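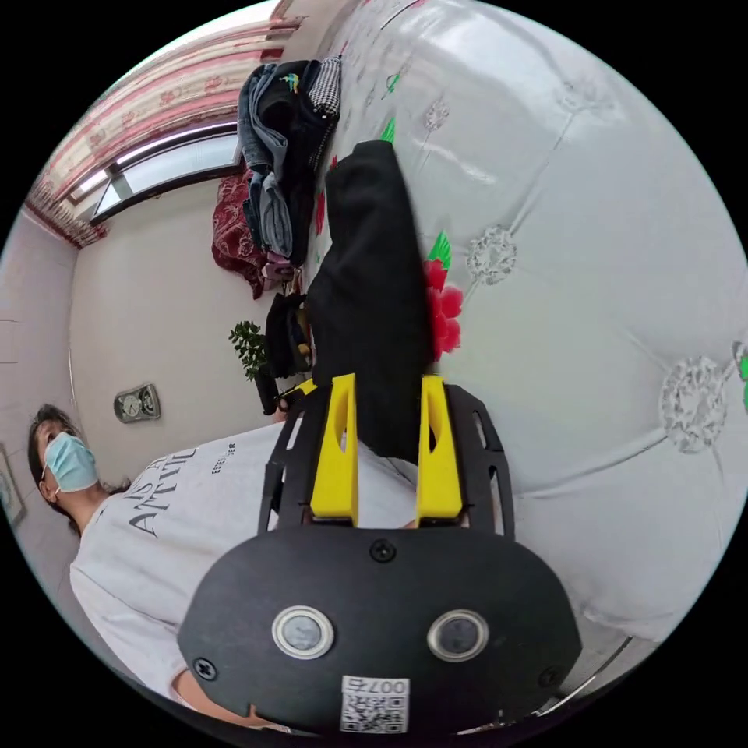 Section 2: Clothing and Bedroom Work, March

The Pelham household component covers sorting and folding of garments in bedrooms. In this period 184 of the 219 planned sessions were completed. Dark garments remain the slowest group - seams and hems are hard to tell apart on black fabric, and large pieces need more space than the bed allows once folded stacks are on it.

Jeans and checkered items are now stacked apart from blankets. The Ondine folding guide was revised for 3 garment sizes. Kirulitz has asked that heavy black pieces be logged separately from next month.

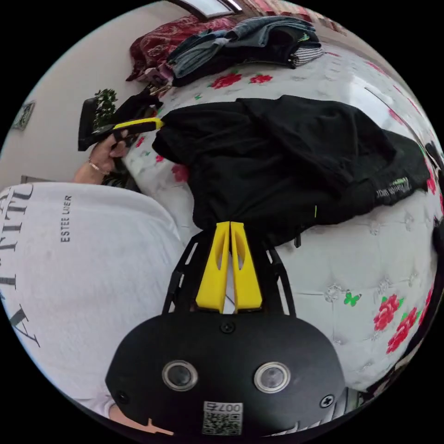 Figure 2. Large black garment on the bed, fabric gathered at the lower edge.

Remaining sessions: 35. No change to budget is requested.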